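September, evening

The engine is back in the car. I write this first so that I don't forget to be glad about it, for the rest of the day was not so good.

We started at eight. Gwion had the hoist ready and I had the bolts in small bags with labels, the way I promised I would do it this time. The engine went down slowly, and it went down crooked, and we pulled it up again. The left mount did not want to meet its hole. Gwion said to loosen the gearbox mount and let everything move a little. I had thought of it too, but I didn't say it fast enough, so now it is his idea. After that it dropped in its place with a sound like a door closing in the next house.

Then the radiator. I have waited for the Reltico one since June, and it is a beautiful thing, but the lower outlet is turned more to the side than on the old one. The hose that came in the Craddock kit is too short. I pulled it and it reached, and for a minute I wanted to believe that it was fine. But the engine moves on its mounts when you give it gas, and a hose with no slack will come off on the first hill. I took it off again. Meinir says there is a truck hose with almost the right bend and you cut it at both ends. She will look in her boxes.

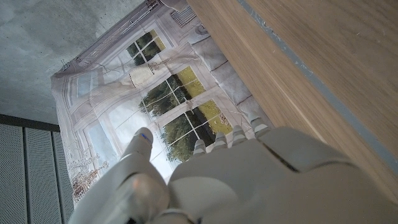
Tall windows and a lawn, all printed on fabric

I had lunch standing up. Sylvie called while I ate and asked if I will still drive at Cadport. I said yes before thinking. She is doing the entry list and needs my class by tomorrow night, and the class depends on whether I keep the small cam or put in the one Fulvio sold me. With the small one the car pulls nicely from low down, and it is finished at the place where the others begin. With Fulvio's cam there is nothing below 4,000 and then everything comes together. It is lovely to hear, but on a narrow road with tight corners I would be all the time in the wrong gear. I told her I keep the small cam. Now it is decided, and I feel lighter.

In the afternoon I did the timing. I turned the crank by hand with the long bar, all the plugs out, and found top dead center with the dial gauge. The old mark on the pulley is wrong by a small amount. Maybe it was always wrong! It would explain why the car ran hot last summer, when I set the spark by this mark and trusted it like a clock. I made a new mark with white paint and put tape beside it to remember which is which. Flora thinks the outer ring of the pulley has slipped on its rubber — she had the same on her sedan — and that I should buy a new one and not paint anything. She is probably right. A new one is 240, and this month I have already paid for the radiator.

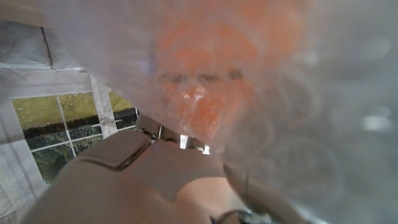 Some orange showing through the plastic

Compression numbers, so that I have them in one place: cylinder three is the best with 192, and the other ones are close behind. The difference between the best and the worst is 6. I did the test two times with the throttle held open, and the second time gave me the same. I am very satisfied with this. All those evenings with the valves and the grinding paste were not for nothing.

The oil I put in is the thin Purix for running in. Fulvio does not like it. He wants the thick one from the first day, "like we always did," and we had a long discussion on the phone which neither of us won. I will run it with the thin oil for the first hours, then change it together with the filter and cut the filter open to look for metal.
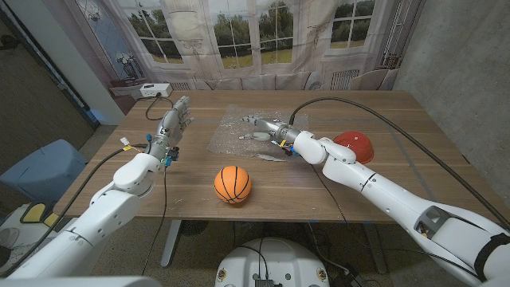
Before dark I turned the engine on the starter only, without spark, to bring up the oil pressure. It took longer than I like. The needle stayed at the bottom, and I stopped, let the starter cool, and tried once more. Then it jumped up and stayed there. I checked under the car with the lamp and found one drop at the oil filter plate, which I wiped and which did not return while I was watching.

Still to do: the lower hose, the throttle cable (it rubs on the heater pipe), the ground strap, coolant, one missing bolt on the alternator bracket. I have looked for this bolt in every bag. There is a bag with the label "alternator" and it has three bolts in it, and the bracket takes four. I wrote the label myself.

Meinir just sent a message, she has the hose. I will go to her tomorrow after work and take the old one with me to compare the bend. Must not forget to bring back her torque wrench.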